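Search forums Search this thread only Advanced

Play kitchen bits — what to keep, what to bin, how to store??

4 min read

wrenandtwo
Right, quick one as I've got to do pick up. Sorting the play kitchen stuff for our toddler group before we open again. Three boxes of it. Came from all over, the Wevaline set someone donated, a load of odds from the Ladum sale, some I think from my own loft.

Want ONE decent set out on the table and the rest gone. Room is small, shelf is smaller. Questions —

do you keep food and pans together or seperate
does anyone bother matching plates
how do you stop the strawberries vanishing

Budget is basically nil so please dont tell me to buy the nice felt ones.

marmaladehat
Separate. Always separate. Food in one tub, things you cook with in another, plates standing up in a rack if you've got one. Ours was all in together and every session started with the whole lot tipped on the floor.

Adebisi
Disagree, sorry. We did separate tubs for a year and they just tipped two tubs. Now it's laid out on the table before they come in, no tubs in sight. They walk up and start playing. Tidy up takes longer, I'll admit that.

pocketlint19
How many kids at a time? makes a difference. We get 19 on a busy morning and laying out is chaos, all the food is under the radiator by snack time.

wrenandtwo
Usually less than that. More in February when it's too wet for the park.

Like the laying out idea. I'd been going to do it on the low table with the colander and the plates in the middle and let them get on with it. Must say I like the muted colours, my co-leader wants everything primary bright. We are not agreeing on this lol

marmaladehat
Muted is for the grown ups. The kids go for whatever's red.

Adebisi
true. but grown ups have to look at it all morning

wrenandtwo
OK had a go. Colander, big plate, banana, orange in its little dish, strawberry

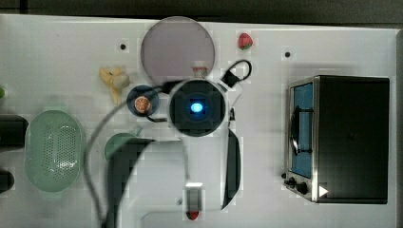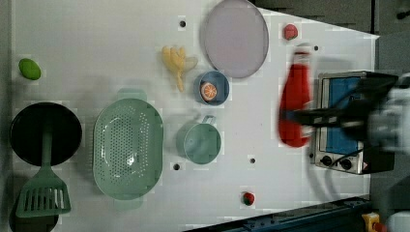 Still got most of a box to go. Thinking the colander is definately a keeper, big enough to actualy put things in.

Usa
Keep the colander, yes. Ours gets used for everything — hat, boat, drum, washing the potatoes. Best thing in the corner by miles. I'd lose the big plate before I lost that. Big plates just get sat on.

pocketlint19
No, keep the big plate! You need one thing the food goes ON or there's no end to the game. Mine all want to "serve". Little dishes are fine for one bit of fruit but you can't hand round a party on them.

Usa
fair. depends on your kids I suppose. Mine would serve off the floor

ladlelady
Anyone else worried about small fruit? We had to take all our strawberries out for the under twos. Check them against the choke tester before you decide anything. Same with anything where the leaves could come off.

wrenandtwo
Good shout, will do that tonight. Tester is in the cupboard somewhere. Strawberries might go up on the high shelf for the older ones only.

marmaladehat
Re vanishing strawberries, only thing that works for us is a picture card in the lid. Line drawing of each thing, kids put it on its drawing at tidy up. They LOVE it. Takes an evening to make and then you laminate and thats it.

Adebisi
We tried cards. Chewed in a fortnight. What I do is keep spares in a jar on the windowsill and stop fretting. Bits go home in pockets, bits come back in pockets.

ladlelady
Ours don't come back...

pocketlint19
Also washing. How are you washing it all? I do the plastic in a net bag in the machine, cool wash, no spin. Anything hollow I leave out of it as the water gets in and then it goes black inside. Learned that with a whole bunch of grapes.

wrenandtwo
Was just going to do washing up bowl and a toothbrush. Colander holes are going to be a pain aren't they

Usa
Soak it first, warm water and a drop of washing up liquid, then the toothbrush. Dry it upside down on a towel. Ten minutes, most of that is the soaking so you can do the pans meanwhile.

marmaladehat
Net bag person here too. But I'd not put a colander in, ours came out bent.

ladlelady
On matching plates — no. Don't bother. They don't care and you'll go mad trying. I had a phase of it, spent ages on the selling sites after one particular green. Put it this way, I found it and my lot used it to carry gravel.

wrenandtwo
haha ok. no matching

So where I've got to. Out on the table: colander, big plate, little dishes, fruit if it passes the tester. In ONE tub under the table: pans and anything with a handle. Jar of spares. Cards maybe, if I get an evening, which I won't.

Adebisi
Put a handled thing out too or there's nothing to stir with. One pan and one spatula or spoon. They'll squabble over it but they squabble anyway.

pocketlint19
two pans. trust me. One pan is a war

marmaladehat
Two pans but two DIFFERENT pans is worse than one pan. Just saying

wrenandtwo
Oh no. Only got the one frying pan I like, the others have no handles left. Will have a dig in the Ladum box tomorrow. Does anybody near enough have a spare to swap? Got a surplus of pretend eggs, so many eggs

ladlelady
I'll take eggs! Have a small saucepan, lid missing. Will message you

Log in to reply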